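Count the cloth that isn't square

By Bhupendra Grewal

A number on its own is easy to like. When our group finished the Sivix folding trials in August, the number was 478 out of 503, and that is the one that went on the slide. I was in favor of putting it there. I have since changed my mind, and I want to argue that people who work on robot manipulation should stop reporting a single success rate for tasks that involve cloth.

The trouble starts with what counts as a success. Our rule was that the folded cloth had to end up on the tray with no part of it touching the table. That rule is simple to check and two people will nearly always agree on it. It says nothing about whether the fold is any good. A cloth with one corner sticking out gets the same mark as a cloth with its edges lined up. For a rigid object this matters less. A block is on the tray or it isn't. Cloth can be on the tray in a hundred ways, and a person setting a table would accept maybe half of them.

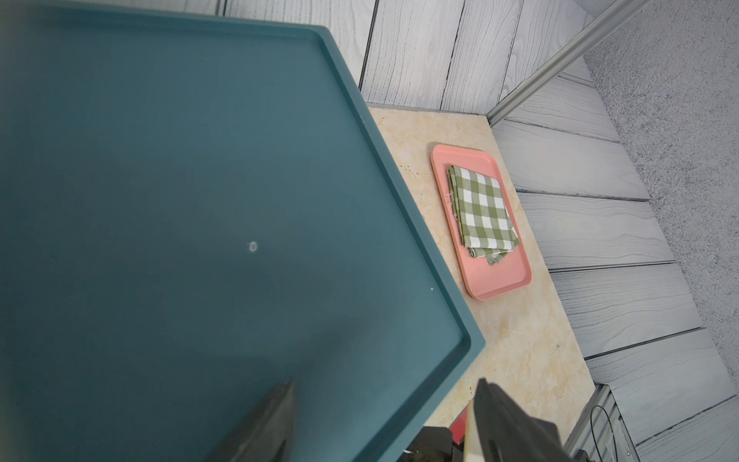 Naidoo Lab, Manipulation Group

Look at the gingham cloth on the pink tray. It is a neat rectangle, and I would score it as a pass without much thought. It also has slightly loose edges, and a frayed corner hangs near the lower end of the tray. Is the corner a fault in the fold or a fault in the cloth? Our score sheet had no place to write that down. A policy trained on these labels learns that the question doesn't matter.

I went back through the 25 failures first, as everyone does. Most were dull: the fingers closed on two layers when they needed one, or on nothing. The successes were more useful to read. I pulled 12 of them at random and graded them again with a stricter sheet, one that asked about edge alignment, loose corners and where the cloth sat on the tray. Only 6 passed. Twelve is a small sample and I would not build a paper on it. It was enough to make me stop quoting the first number.

The usual answer is that strict grading is slow and depends on who is holding the pencil. Both points are fair. Trikard, our older scoring script, was written so that no one would have to argue over a napkin late in the afternoon. But slow grading can be done on a subset, and disagreement between graders can be reported like any other result. If two people can't agree on a fold, readers should know that before they compare our method with somebody else's.

There is also a cost to the method itself. We picked between two versions of the Siludness controller by success rate, and the gap was small. With the stricter sheet I'm not sure we would have picked the same one. We have the recordings, so this can be checked, and I have asked for time to do it.

What I would like to see in papers on cloth is a pass rate under the loose rule, a pass rate under a strict one, and a page of ordinary successes chosen at random. Most of us already publish the failures. The average pass gets left out, and it is the thing a buyer or another lab will be looking at every day.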